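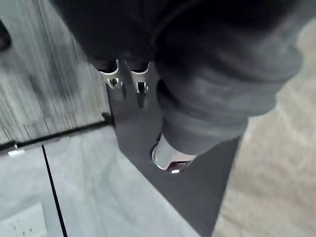 Fesness Travel Steamer
Item 176 – In stock

The Fesness heats up in 17 seconds and holds enough water for two shirts, or one linen shirt if you insist on owning linen. It will not put a crease in your trousers. It will take out the ones you didn't ask for.

We have sold steamers at Skemudau for long enough to have opinions. Most travel models spit. The Fesness spits a little if you tip it past level, so don't tip it past level. Hold it upright, move slowly, pull the hem tight with your free hand and keep that hand out of the way of the steam. Wool and cotton are easy. Silk wants the low setting and some nerve. Leave anything waxed or rubberized alone.

What you get
Steamer with fixed cord
Fabric brush, clips on
Measuring cup, easily lost
Drawstring bag that fits the steamer but not the cup

Power: 600 watts
Colors: white, dark green
Spare brush: sold separately, see Ballix accessories

Fill with tap water unless yours leaves a crust in the kettle, in which case use distilled. Empty the tank before packing – your socks will thank you.

The dark green is back in October. Orders for it are held until then and charged when they ship.

Questions about parts go to Ha-rang Um. Complaints go to Gun-woo Um, who has the thicker skin.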